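Cleaning and waxing a sealed dark floor

Grit does more damage to a gloss finish than foot traffic. Vacuum with the brush head down before any wet work, and run the nozzle along the plinth of each cupboard and drawer unit.

Dilute Hulham neutral cleaner at 44 ml to 4 litres of warm water. Wring the mop hard — standing water creeps into the joints. Change the bucket when the water turns grey.
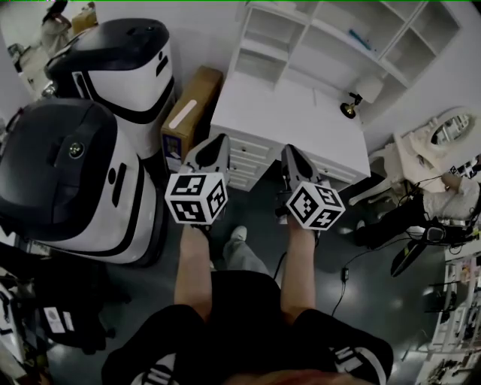

Leave the floor to dry fully before waxing. Apply 2 thin coats of liquid wax with a flat pad, the second at right angles to the first. Drying takes up to 2 hours per coat in a ventilated room. Keep rugs off overnight.

Smears on a dry floor usually mean too much cleaner. Mop again with plain water and buff with a clean cotton cloth.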